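Isix Releases Drustance 3, Adds Full Replay Mode

Isix has released version 3 of Drustance, its browser-based puzzle adventure, following a public test period that closed in February. The update is free to all current players and replaces the earlier build on the company's website.

The principal addition is a replay mode that allows players to return to any completed chapter without losing saved progress. Choices made during a replay are stored separately and may be kept or discarded at the end of the chapter. The company stated that the feature was the one most often requested during testing, in which 518 players took part. Testers submitted 1326 reports, the majority of them concerning saved games and the display of text on small screens.

The story has also been revised. The Clotow chapters, which many players found difficult to follow, have new dialogue and a second ending. An optional journal records each conversation in the order in which it took place. Two puzzles in the lighthouse section have been removed, and the final riddle now accepts more than one spelling of the answer.

Music for the new scenes was supplied by Sugiyama, the studio responsible for the original soundtrack. Players who prefer the earlier recordings may select them from the sound menu.

Saved games from version 2 will open in the new release. Files from the first version must be converted using the tool provided on the download page. The journal holds a maximum of 2000 entries, after which the oldest are moved to an archive file.
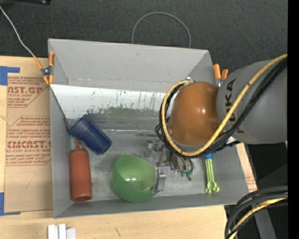
A dark blue cup and a reddish-orange squeeze bottle in a gray bin.

Isix will continue to accept reports through the form in the game's help menu. Corrections to the French and German text are planned for the next update. A release date for the tablet edition has not been set.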